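2018-01-17
By the night desk

The ferry to Skuvness was late, so my sister ate without me.

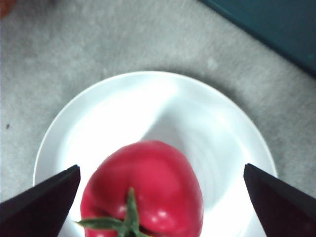

Our mother had left Brollcombe in May with one suitcase and the good radio. She wrote twice. In the second letter she asked if the tomatoes had come in, and I thought of a red one on a white plate, its stem still green.

My sister put the letter in the wicker basket and said we would answer it tomorrow.

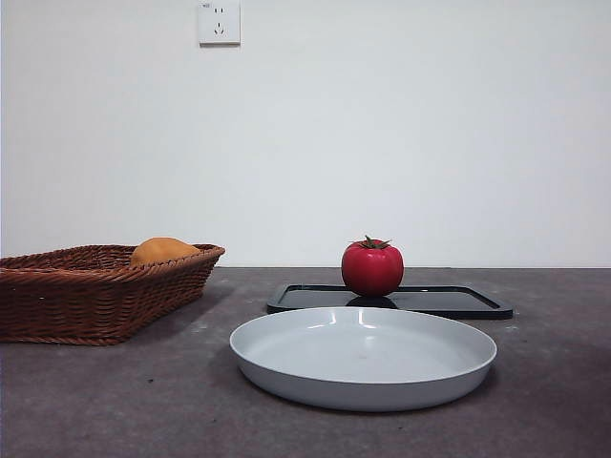 The Second Crossing

I took the early boat. It cost 10 more than the late one.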